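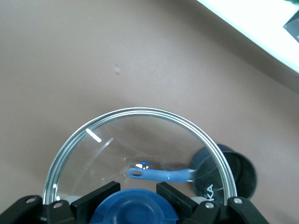 Let Me Eat Dinner at Five

I'm going to say it: eating early is great, and I'm tired of being teased for it. My friend Nhi Khương calls it the "hospital schedule." She eats at nine, sometimes later, and then texts me at midnight that she can't sleep. Well, Nhi!

I started last January, when my hours at work changed and I was getting home at 4:30 starving. For a while I fought it with crackers (so many crackers) and then sat down to a real meal at 8 with no appetite at all. One night I just cooked when I was hungry. By six the dishes were done and I had a whole evening in front of me, and I've been doing it ever since.

People act like dinner time says something about you. Late is glamorous, early is for grandparents. My grandmother ate at 4:45 and then played cards until eleven, so I'm not sure who's supposed to be insulted there.

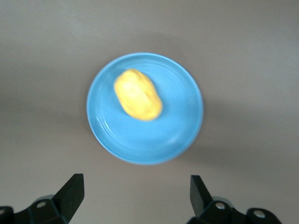 Blue plate, early supper.

The one real problem is other people. Restaurants are fine, you get the good table and the server isn't worn out yet. But dinner parties? Debora Mazza invited us for seven and we ate at 9:18. I'd had a bowl of soup before I left the house, and I'd do it again. If you're hosting me, I'll happily come for dessert.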